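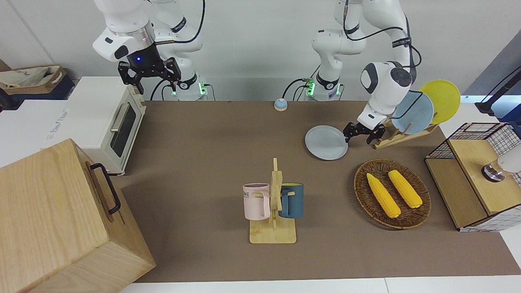 Does a government relief grant get a small business back to where it was before a long closure?

Mostly it covers the rent and a bit of the power bill, and the owner wears the rest.

I've been chewing on this since the state announced its package for shops along the highway, which was shut for roadworks through most of April. The headline said support was "on its way". Fine. I read the guidelines on Tuesday over breakfast and came away less cheerful than the minister looked.

The base payment is $1,290. You have to show a fall in turnover against the same month last year, so anyone who opened in spring is out before they start. You also have to lodge through a portal called Kodia, which wanted my accountant's registration number, then logged me out while I went looking for it.

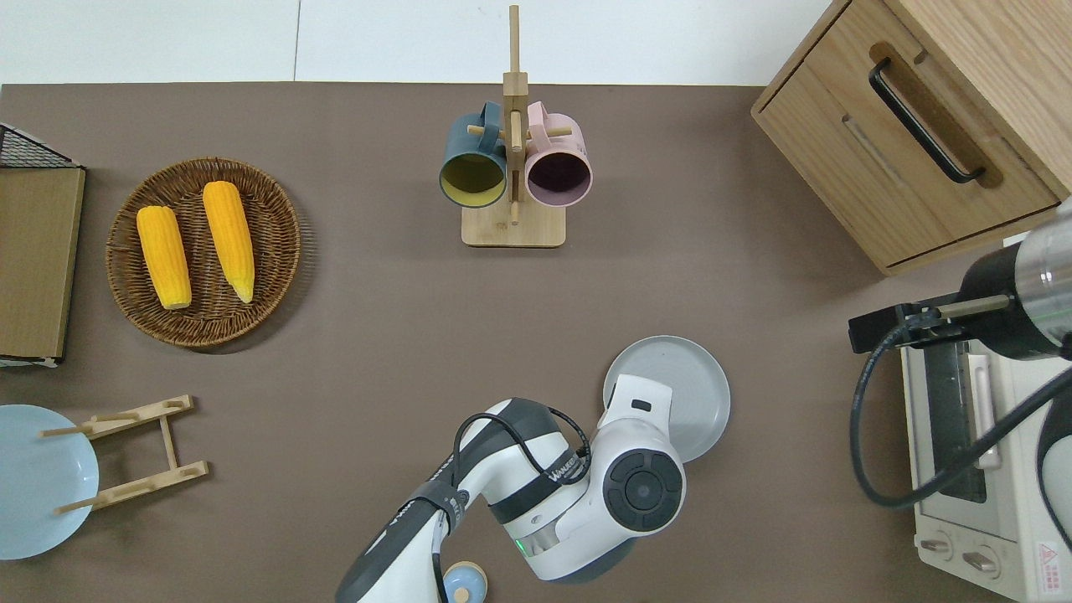 Then there's the waiting. The guidelines say 47 business days for an assessment, and that clock only starts once your application is "complete", a word they don't define anywhere I could find. My lease doesn't have a clause like that. Neither does the bloke who delivers the milk.

I rang the helpline and got a very polite person who read me the same paragraph I had open on my screen. I asked whether the money counts as taxable income. She said to seek advice. Advice costs money too, for what it's worth.

Maybe I'm being unfair. A couple of the cafes in Drasance have applied and reckon the form itself isn't too bad once you've got your statements in order. Good on them. I'd still like to see a dollar land in somebody's account before I call it a rescue.

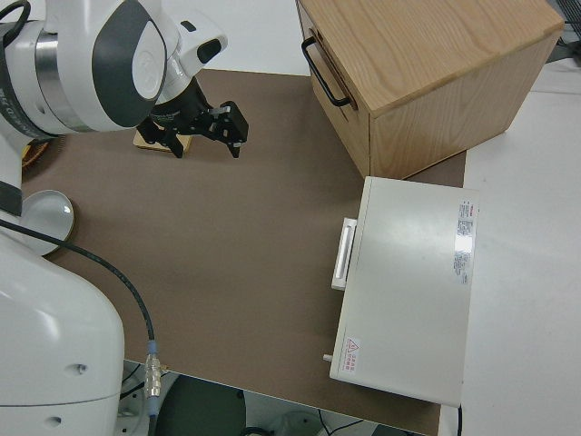 Maxine McPhee wrote back after I grumbled about all this in the traders' newsletter. Her view is that I'm looking at the wrong end of it: the grant is small change, and what hurt her was regulars finding another place to go and staying there. She's down nearly 73 customers a week and the road has been open for ages. No form asks about that, she says, and she'd have swapped the whole payment for a decent detour sign.

I can't argue with the sign. The one we got pointed at the tip.

I'll put my application in this week anyway and post the reference number when Kodia gives me one.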